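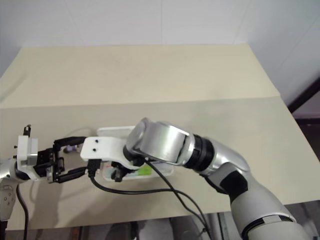
Skorari: two arms, one table, and a lot of evenings
Speaker notes, spring open night, March 2024
Wenche Torvik

Before starting: check the clicker, put the water somewhere I won't knock it over, and ask Dae-han to dim only the front lights. Last year we did the whole room and people couldn't find their chairs.

Opening

Good evening, everybody, and thank you for coming out. It's lovely to see so many faces I know and a good number I don't. My name is Wenche, I've been a member of the Korkden workshop for 7 years, and for most of that time I made stools. Please don't ask me for a stool. I am here to talk about Skorari, which is the pair of robot arms that a small group of us have been building up on the big table in the back.

(Let people look at the opening slide for a bit. Don't rush it, I always rush it.)

I'll say right away that we didn't make the arms themselves. We bought them used, and Liesbeth De Smet drove a very long way to get them and would like that mentioned. What we made is nearly everything between the arms and the job: the brackets, the cable runs, the wall panels behind, the table covering, and the program that tells the two sides to stay out of each other's way. We call the program Natelen. Soo-ah Hong picked the name and has never told us why, so if you catch her at the coffee later, do try.

The bracket

The white plastic piece on the end of the right arm is the part I'm proudest of, so forgive me if I go on a little. It has been through 6 versions. The first was too thin and flexed whenever the arm stopped short. The second was so thick that the connector wouldn't seat, and I found that out after printing it overnight, at full infill, with the good filament. Version three cracked along the layers. I have it in my bag and I'll pass it around, so please do bend it, it can't get any worse.

What finally helped was turning the part on the printer bed so the layers ran the other way, and rounding the corners of the end block. Imelda Estrella suggested both of these in the first week. I got there in my own time.

(Pass around version three. Get it back!)

If you're making something similar at home, print the plain block with the screw holes first and try it on the arm before you print the whole thing. It takes very little time and you'll learn whether your holes are where you think they are. Mine were off by the width of a pencil line, which doesn't sound like much until you're standing there with a screw in your hand.

Cables

Now, the cables. I can feel Dae-han Ji looking at me from the second row. You'll notice that the black cables on the right arm cross each other on their way down to the front of the table, and that the left arm has its own thin one hanging over the edge. We know! We left slack on purpose while we were still changing the reach, because a cable that is tied down neatly for one position is a cable that gets yanked in another. In April we plan to run everything along the arm in a soft sleeve. I have bought the sleeve. It is sitting in my hallway.

(If someone asks about wireless, let Dae-han answer. He has opinions and they are better than mine.)

Working close together

Most of our evenings have gone into the part where the two arms have to work in the same small space. One arm over a container on its own is quite a pleasant thing to program. You give it a few positions, you watch it, you go and make tea. With the second one coming in from the side it becomes more like two people trying to cook in my kitchen. On the slide, the open fingers of the left gripper are right up by the white bracket, with hardly any room between the two sides, and the container is tucked underneath the other wrist.

Our rule in Natelen is very plain. There's a patch of table around the container that we call Moon, because Soo-ah first drew it as a circle on a napkin, and only one arm may be moving inside Moon at any moment. The other may be in there, but it has to hold still and wait its turn. It makes for slow going. Fast is for people who can afford new grippers.

We keep small bright things in the container for practice. The lime-green one is easy to spot from anywhere in the room, and that helps when you're leaning over with a laptop on your arm, trying to work out which way is left.

Table and wall

A short word about the surroundings, which I think hobby builders skip. The covering on the table is pale and matte, and so is its crease, I suppose, which I've tried twice to iron out. Under our lights a shiny top was miserable to work over. The panels behind are white and plain, and they stop us from looking past the arms at somebody's half-finished canoe.

What it costs in patience

Imelda keeps the log, bless her, and as of last week it holds 3,594 attempts at one sort of pick or another. More than 2 of those were mine alone on a night when I'd forgotten to save a file, but we'll leave that page closed.

(Pause here. If they laugh, wait. If they don't, go straight on to questions.)

Questions

Likely ones: noise, power, whether children can try it. For the last one, yes, with one of us at the stop button and hands off the table until both arms are parked.

Thank Liesbeth again for the driving. Remind everyone that the sign-up sheet for the bracket evening is by the door, and that you don't need to know any programming to come. Collect version three.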